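Compte rendu de visite, journée portes ouvertes chez Lirngate, jeudi. Fil un peu long, centré sur la démonstration de manipulation. Je laisse de côté la partie commerciale, qui occupait pourtant la moitié de la matinée. 1/

Contexte pour ceux qui ne suivent pas le sujet : Lirngate intègre des bras et des mains multidoigts pour des tâches de rangement et de tri d'objets courants. Pas de cellule grillagée, pas de convoyeur. Une table, un panier, des objets du commerce. 2/

Le programme annonçait trois postes. Vissage (arrêté à mon arrivée, changement d'outil), inspection visuelle de petites pièces, et manipulation au panier. J'ai passé l'essentiel de mon temps au troisième. 3/

Poste manipulation, main droite, cuillère en prise, cuilleron vers le haut :

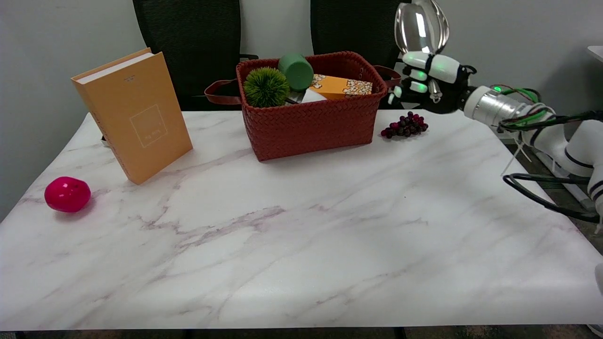 Carnet de visites, n° 30

La cuillère est un objet pénible. Métal poli, donc reflets. Manche mince, donc peu de surface de contact. Masse concentrée à une extrémité, donc un couple parasite dès que la prise s'éloigne du centre de gravité. Quiconque a réglé une pince parallèle sur des couverts sait combien de temps on y laisse. 4/

Avec une main à doigts, la difficulté se déplace. On gagne des points d'appui, on perd en lisibilité : quand la prise glisse, il faut savoir quel doigt a cédé. Les voyants verts sur plusieurs articulations des doigts sont bien visibles à distance. J'ai demandé ce qu'ils codent exactement. Réponse : état de l'actionneur, sans information d'effort. Dommage. 5/

Le panier contenait un mélange choisi avec soin, à mon avis. Une boule végétale artificielle à picots, un cylindre vert mat couché de biais, une boîte orange à motif de pop-corn. Une forme irrégulière, une forme de révolution, un parallélépipède. Trois stratégies de saisie différentes dans le même contenant. 6/

Le tressage rouge brique n'est pas neutre non plus. Une texture serrée et répétitive, c'est un bon moyen de mettre en défaut un appariement stéréo mal filtré. Ajoutez un plateau blanc veiné façon marbre, brillant, et vous avez une table nettement plus méchante que le tapis gris mat de la plupart des démonstrations. 7/

Question posée par un visiteur : pourquoi ne pas utiliser un fond uni ? L'opératrice a répondu que les clients n'ont pas de fond uni. Elle a ensuite relancé la séquence. 8/

Architecture, telle que présentée au tableau. Planification sous Jiltano, leur logiciel maison. Perception dans un module séparé appelé Su, qui publie des hypothèses de pose avec un score. Jiltano ne retient une hypothèse qu'au-dessus d'un seuil, faute de quoi il redemande une vue. Classique, propre. 9/

La séparation est stricte : Su ne connaît pas la géométrie du bras, Jiltano ne voit jamais les images. L'avantage est de pouvoir rejouer une séance sans matériel. L'inconvénient, ils le reconnaissent, est que personne ne raisonne sur les occultations causées par le bras lui-même. 10/

Sur ce poste, ce n'est pas un détail. Quand l'avant-bras passe au-dessus de la table pour atteindre le panier, il occupe une bonne part du champ, câbles compris. L'estimation de pose doit alors s'appuyer sur ce qui a été vu avant. 11/

Chiffres donnés à l'oral, que je rapporte tels quels : 800 ms entre l'acquisition et la première hypothèse de pose, 300 ms pour la planification de la trajectoire d'approche. Je n'ai pas pu vérifier. Pas de valeur fournie pour le pire cas, j'ai demandé deux fois. 12/

Même remarque pour le taux de réussite. Une affiche parlait de 400 saisies sur une campagne de juin, sans préciser le nombre d'essais ni la liste des objets. Un numérateur seul ne sert à rien. J'ai laissé mon adresse pour recevoir le protocole complet. 13/

Approche au-dessus du panier, côté droit :
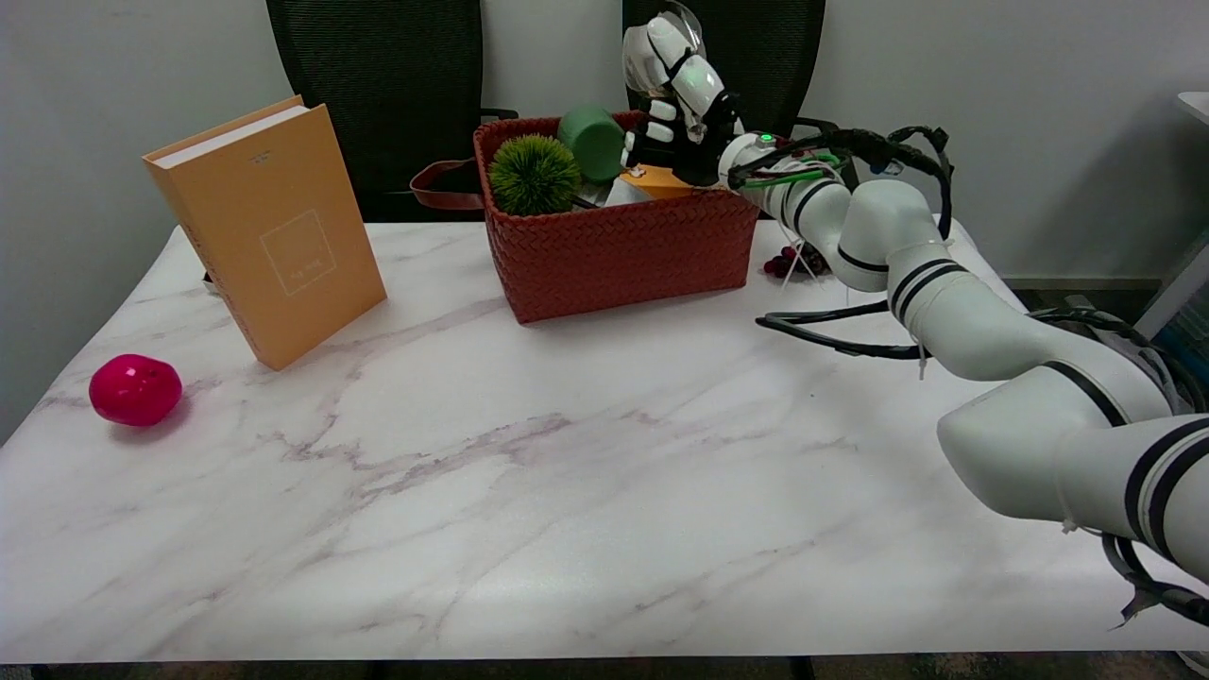
Main au-dessus du panier, doigts repliés vers le haut.

Ce type de configuration m'intéresse plus que la saisie elle-même. Doigts vers le haut, paume sombre vers l'avant : pour une prise par le dessus, il reste une réorientation importante à faire au poignet. J'ai demandé si cette posture était une position d'attente choisie ou une sortie du planificateur. Choisie, m'a-t-on dit. 14/

Justification avancée : en gardant les doigts relevés pendant les déplacements latéraux, on dégage le volume au-dessus des objets. Ça se défend pour un panier rempli. Pour un panier presque vide, on paie la rotation pour rien. Un critère sur la hauteur du contenu suffirait, me semble-t-il. 15/

Passage des câbles. Les faisceaux forment des boucles amples le long du bras et près du poignet. Sur un prototype de laboratoire, rien à redire, on démonte souvent. Pour un poste de production, une boucle libre au-dessus d'un panier à anses de cuir est un accrochage qui attend son heure. 16/

J'ai posé la question des anses, justement. Elles ne sont pas modélisées : le panier est une boîte englobante avec une marge. La marge est fixe et réglée à la main pour chaque contenant. Pour un catalogue de dix paniers, passe encore. 17/

Autour du panier, d'autres objets à traiter ou à éviter : une grappe de raisin sombre, une boule rose magenta très brillante, un livre jaune moutarde debout. Le livre debout est un bon choix. Pour un planificateur, c'est un obstacle haut. Pour un contrôleur d'effort, c'est un objet qu'un contact léger peut renverser. 18/

La grappe pose un autre problème, celui du modèle. Un amas de petites sphères n'a pas de pose unique utile. D'après l'équipe, Su le traite comme une région à saisir par enveloppement, avec un effort plafonné. Le plafond est global, pas par doigt. C'est à mon sens la première chose à corriger. 19/

Échange assez franc sur la téléopération. Une partie des trajectoires de référence est enregistrée par un opérateur, puis rejouée avec adaptation. Ils ne le cachent pas, et le distinguent dans leurs journaux de ce qui est planifié. J'aimerais que ce soit la norme. 20/

Étalonnage : une procédure main-œil au démarrage, une vérification courte entre deux séances. Pas de recalage en continu. Une personne du public a demandé ce qui se passe si quelqu'un bouscule la table. On refait la vérification. D'accord, mais il faut encore détecter la bousculade – et sur ce point, pas de réponse précise. 21/

Sécurité. Vitesse limitée en présence de public, arrêt d'urgence à portée de l'opératrice. Le discours sur l'espace partagé était prudent, ce qui m'a rassuré. Aucune promesse de travail au contact. L'analyse de risques est faite poste par poste, avec l'objet tenu pris en compte. 22/

Ce dernier point mérite qu'on s'y arrête. Une main vide et une main qui tient un couvert métallique ne présentent pas le même risque, à vitesse égale. Beaucoup de dossiers que je relis traitent l'effecteur et oublient la charge. 23/

Interfaçage : les ordres de mission arrivent par Vendix, leur passerelle vers les logiciels d'entrepôt. Démonstration sur écran uniquement. File d'attente, priorités, reprise après arrêt. La reprise repart de l'objet en cours, sans rejouer toute la liste. Je n'ai pas vu de gestion des doublons. 24/

Ce que je n'ai pas pu évaluer : la tenue des doigts dans la durée, le coût d'une articulation de rechange, le comportement sous éclairage variable. La salle était éclairée par le plafond, de façon stable. 25/

Mon avis provisoire. Perception sérieuse, planification correcte, mécanique encore au stade du banc. La main est en avance sur ce qu'on lui demande de faire, et la mesure d'effort est en retard sur la main. Pour du tri à cadence modérée, je regarderais. Pour du remplissage de panier sans surveillance, pas encore. 26/

Correction au 12/ : les 300 ms comprennent la vérification de collision, on me l'a précisé à la sortie. Les 800 ms ne comprennent pas le transfert d'image. 27/

Si quelqu'un était présent à la session de l'après-midi, je prends vos notes sur le poste de vissage. Il était annoncé de nouveau en service à 14 h et je devais repartir avant. 28/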